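4.2 The sorting cell and the bench work around it

The sorting bench at Brinton was staffed by one person per shift before the trial. Small parts came back from the assembly line mixed together, and the sorter put them into coloured bins by type. Kits were then made up from the bins. Most of the people who did this job had also done kitting or packing, and they moved between the three during a normal week.

The plan drawn up with Trudow was to hand the sorting to a two-armed robot and keep the kitting with the staff. Before any floor space was cleared, the task was set up in simulation, and the bench staff were asked to look at it in short sessions during their paid hours. We sat in on these sessions and took notes. Figure 3 gives two views of the simulated bench, one taking in both arms and the other looking straight down on the table.
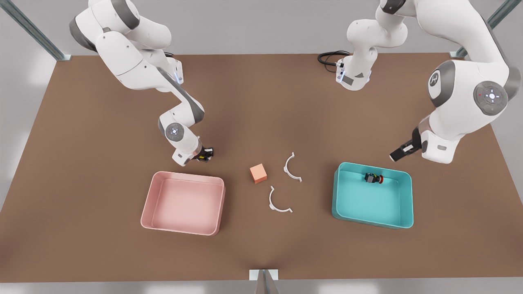 Figure 3a. Simulated sorting bench with both arms, the pink and teal bins, and parts on the table between them.

The sessions changed the task more than we had expected. The first version of the parts list had been written by the engineers from the stock records, where every part has a number and a weight. The sorters used neither. They went by shape and by how a part tends to lie when it is put down, and they had their own names for most of them. Curved clips were a sore point. Two clips lying close together can hook on each other, and a person separates them with a small twist of the wrist without thinking about it. When this was raised, the engineers added clips to the set of test parts and agreed that tangled pairs would be left for a person to deal with.

That decision created a new piece of work. Someone has to watch for the parts the robot leaves, clear them, and restart the cell if it has stopped. In the original plan this was written down as "supervision" and given no time of its own. In the sessions the staff asked who would do it, whether it would be done alongside kitting, and at what grade. The managers had no answer at first. By July the role had a name, cell attendant, and a written description, but the grade was still under discussion when our fieldwork ended.

We interviewed nine people at the site, eight of whom had worked on the sorting bench. None of the eight said they would miss the sorting itself. Several said they would miss the breaks it gave them from kitting, which is done standing and at a set pace. Sorting was done sitting down, and the sorter could slow down for a few minutes and catch up later. Taking the lighter task away leaves a day made up of the heavier ones, and this was the change most often mentioned to us. It doesn't appear in the business case, where sorting is counted only in hours saved.

The second point concerned knowledge of faults. A sorter handles every returned part and notices when one type starts coming back more often, or comes back marked. This was passed on by word of mouth to the line leader. The robot could log counts, and the Rastogi software used for planning at the site could take them in, but marks and wear were not part of what it was set up to record. The bench staff asked for a tray where the attendant could put anything that looked wrong. It was added to the layout drawings.

The overhead view was the one the staff asked to return to most. They used it to talk about reach, and about where a part might end up if it was dropped short of a bin. In the manual job a part beside the bin is simply picked up. In the cell it may need a second attempt from a different angle, and the attendant has to know whether to wait or step in.
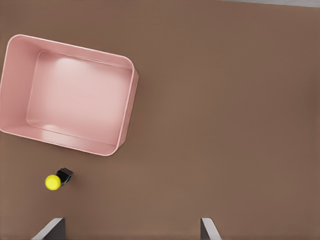 Keith Partington took a different view in his written comments on an earlier draft of this section. He felt we had made too much of the lost breaks and too little of the training. A sitting job can be given back with a change to the rota, he wrote, but if the attendants are only taught how to press restart, the site will be calling in outside help for every small fault, and the people on the bench will be blamed for the time it takes.

We accept the point about training. The attendants' course as first planned covered safe entry and restarting, and left out how parts are chosen or why an attempt might be given up. Two of the people we interviewed had asked for this material and been told it was for engineers. On the rota we are less sure. The kitting stations were already short of cover, and the extra seated work he has in mind would have to come from somewhere else on the site.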